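Old Dell teardown, bench pics

Quick page, sorry for the mess. Pulled the side off the old office tower over the weekend to see what's worth keeping before it goes to the recycler. More to come in October when I get to the other 2 towers.

Plan is simple. Blow the dust out, new thermal paste, check the caps, swap the hard drive for a cheap SSD. Keeping the Dell board if it behaves. If not, parts bin.

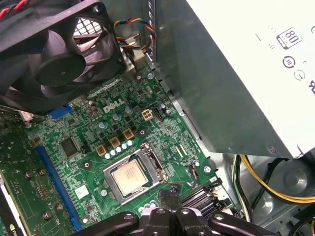

Paste is a tube of Wuker I had in the drawer, probly older than it should be. Pea size in the middle, clamp it down, done. Wipe the old stuff off first with alcohol and a coffee filter, no lint.

Fan and power supply
Big black case fan up top, 80 badge on the PSU label side. Wires in every color, going to tie those back with velcro.

Around the socket
Three gold chokes in a row, little pale blue caps right under them. Bigger blue ones up by the DELL logo. Lever on the right side of the socket, go easy on it.

Still to do
Front panel cable, drive bay screws (lost one allready), BIOS battery. Want to run memtest overnight before I put anything on it.

Parts list so far: Wuker paste, Zarkach velcro ties, Gesov SSD. Anyone got a spare drive caddy, drop me a line.

Updated 17 April 2022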